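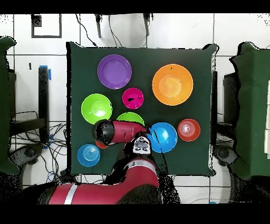

Sunday, March 24, 2024
Bench rules for the dish table, second pass

Came in to go over the rules sheet with nobody else needing the arm. The first version was written by Gitau and me in one afternoon, before we had run much, and it shows. Notes on what stays, what changes, and what I still need answers on. Riku, please read before you start your Killik runs.

1. Reset procedure. The sheet says "clear the table and lay out dishes per card." Too vague. Two people laid out the same card last week and the big orange one ended up a hand's width apart. New wording: smooth the cloth first, then place the largest dish, then work outward from it. No sliding dishes once they are down. If one has to move, lift it and set it again. The green cloth creeps at the corners and a dish that gets pushed takes the cloth with it.

2. Naming. We have been mixing plate, bowl and dish in the episode labels. Asuka searched for "green bowl" and got 54 episodes, then "green plate" and got 14 more of the same item. From now on the label uses color plus "dish" for anything round and low, color plus "cup" for anything tall. There are two lime green ones, so the label also has to say which (near / far from the arm base, decided at reset and not changed mid-episode). Same rule for the reds.

I will relabel the old ones. Total to go through is 368. Not today.

3. Hands. This is the one I care about. Rule as written: no hands over the cloth while the arm is enabled. Rule as practiced: people reach in to straighten a cup when the arm "looks stopped." A paused arm is still enabled. Tsutomu wants the full sequence on the sheet, so here it is:

Stop the program.
Say "stopped" out loud.
Disable the arm at the controller and check the state on the screen.
Reach in.
Step back behind the chairs, say "clear," wait for the other person to answer.
Enable.

If you are alone, the arm runs at reduced speed only and you stay at the controller. No exceptions for one quick fix.
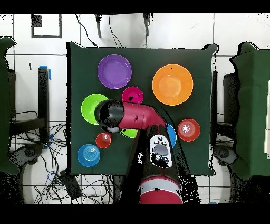
4. Speed near the table. Reduced speed applies whenever the gripper is lower than the rim of the tallest cup. At the moment this is a number in each person's config, so it is really four different numbers. Moving it to the shared file. Changes to the shared file get a second name next to them in the log, same as we do for the Stevent fixture drawings.

5. Occlusion. The arm hides part of the table from the head view no matter which way it comes in. Don't judge a layout from that view with the arm out over the cloth. Check the side camera too, or park the arm and look again. Several episodes marked "dish missing" were fine — the dish was under the forearm. Proposed: "missing" can only be entered after both views are checked.

6. Camera check. Before the first episode of a session, save one still from each camera and compare with the reference set. If the floor grid lines don't match up, the head has moved, and we recalibrate before recording anything. Episode 561 and everything after it in that session has this problem. Kept, but flagged.
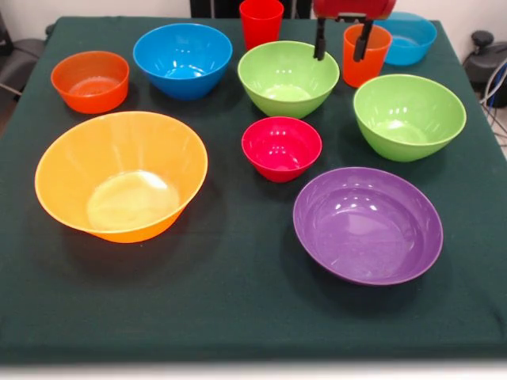 7. Gripper clearance. Fingers come up above the tallest cup before any sideways move. Rin asked whether this can be dropped for layouts with no cups. I'd say no, one rule for every card, so there is nothing to remember. The time cost is small. She is not convinced and may be right. Leaving it in until May and then looking at the logs.

8. Floor. Cables on the left side are the worst part of the station and the sheet says nothing about them. Adding: look at the left side before moving a chair, and don't roll anything over the wires. Need a cable cover. Asked Hamada for a price, no reply yet.

9. Stop button. Test at the start of every session, initial the log. Four blanks in the log this month, two of them mine.

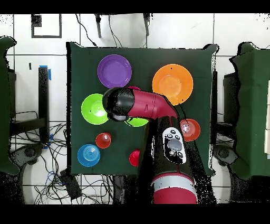 10. Failed grasps. If the gripper misses or tips something, let the episode end by itself and mark it failed. Don't rescue it by hand and keep it as a success. If a dish is wedged or the arm is pushing into the table, stop it at once, and write down what it was touching.

Open questions:
- Does reduced speed for solo work also cover replay? Tsutomu says yes. The sheet should say so.
- Zeltel's template has a sign-off box for visitors. Do we want one?
- Who keeps the printed copy current? I'd rather it was one person.

Draft 2 goes on the wall when Gitau has read it. Old sheet comes down the same day, both copies, including the one inside the cabinet door.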